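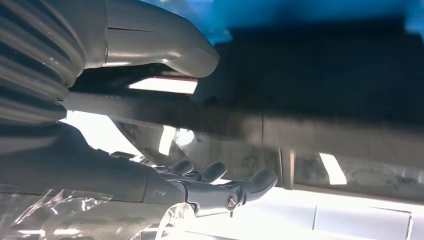 Wrist cam, robot hand, mid-session. Plastic wrap still on.

July, notebook 2, started after lunch

OK, teleop day again. Kieran had the gloves for the first half and I drove after him, and we got 42 demos in the log before my shoulders gave up. Of those I'd keep 23. The rest are mostly me: closing too early, or hovering over the part like I'm scared of it (I am a bit scared of it, after last month).

The task is the same as before. Reach out, pinch the pouch, carry it over to the tray, let go, come home. By hand it's nothing. Through the gloves you find out how much you lean on feeling the thing, and all I have is the wrist view and Kieran saying "lower, lower, no, too low."

Stuff I noticed, in no order:

The wrist view smears badly whenever I swing the arm fast. The fingers stay nice and crisp because they ride along with the camera, but everything past them turns to soup. Ryan looked at a few clips and says he'd throw out any where the background is mush during the reach. I'd rather slow down and keep them! We settled on a speed cap in the Fairclough config for tomorrow and we'll see who's right.

Exposure: the pale surface past the fingertips is blowing out. Great for seeing the fingers against it, lousy for seeing anything lying on it. Chelsea wants exposure locked before each batch so it doesn't wander between demos. Fine by me, but somebody has to write down the value this time.

Lag felt worse than yesterday. Bienvenido checked and got 200 ms glove to hand, so I wasn't imagining it. He thinks it's the logger and wants to move it to the other machine (Aline, the one under the window).

Also tried kinesthetic for the release, where Kieran just held the wrist and walked it through while I hit record. Way smoother path, but his hands were all over the wrist view, so I tagged those separately and left them out of the 23.

Tomorrow: speed cap on, exposure locked, Roland drives first since he hasn't picked up my bad habits. Recheck the thumb offset before anyone puts the gloves on. Gloves are charging on the shelf by the door, left one needs the long cable.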